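**FOR RELEASE: June 30, 2024**

# Kaltstead opens its shape block library to families, and yes, you can borrow the board too

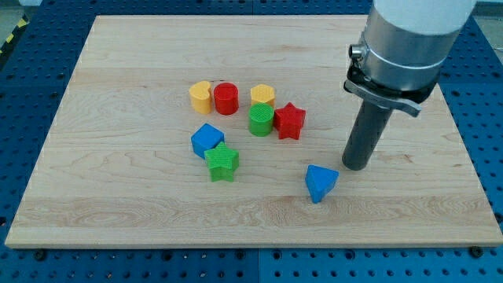 I've been making things for small hands for 13 years now, mostly at my own kitchen counter, and I still get a bit giddy when a new project goes out the door. So here we go! Starting this summer, Kaltstead will be lending out sets of chunky little shape blocks to families, home daycares and anyone else who'd like a pile of hearts, stars and cylinders on the living room floor for a while.

I'm Darlene MacDonald, and I run Kaltstead out of two rooms behind the old Guerreiro bakery (it still smells like cinnamon when the weather's damp). The blocks are plastic, they come in red, yellow, green and blue, and they're small enough to line up on a board without taking over the whole table. The shapes are the ones kids ask for by name: heart, star, cube, cylinder, hexagon, triangle. Well, my granddaughter calls the hexagon "the nut", and I've given up correcting her.

The tops have a texture to them, and that's the part I'm proudest of. Run a thumb over one star and then over a cylinder and you'll feel what I mean. We tried smooth ones back in April and they were fine, I guess, but the kids who came by kept picking up the rough ones and rubbing them on their cheeks. Decision made.

Then there's the board. A light wooden one, pale maple colour, with a wavy grain that I could honestly stare at all afternoon. Bright colours look terrific on it, and a triangle that's tipped over by itself near the edge is easy for a little one to spot. Darcy Paquette, our woodworker, picks the pieces out himself and is very fussy about the swirly bits.

"I want the kids to follow the lines with a finger," Darcy told me. "If they park a heart on top of a swirl and call it a boat, great."

Here's how borrowing works:

- Each loan runs 30 days, and you can renew it once if the next family isn't waiting.
- Sets go out in a cloth bag with the board wrapped separately, so please send it back the same way.
- There's no fee. We do ask for a refundable deposit on the board.
- If a block goes missing under the chesterfield, just tell us and we'll replace it.

The blocks are meant for kids 3 and up, with a grown-up nearby. Wipe them with a damp cloth when you're done, and keep the board out of the sink, please! Darcy will know.

We've got 419 sets ready to go for the first round. Disatel, the parcel folks down the road, are handling deliveries for families who can't get to us, and Pakomier sewed all the bags, in a grey that hides jam remarkably well. My thanks to both of them for putting up with my phone calls.

Pickup is at our back door, off the lane. Ring the bell twice, I'm usually at the far bench with the radio on.

**Media contact:** Darlene MacDonald, Kaltstead. Interviews are welcome any morning, and Darcy will talk about maple for as long as you'll let him.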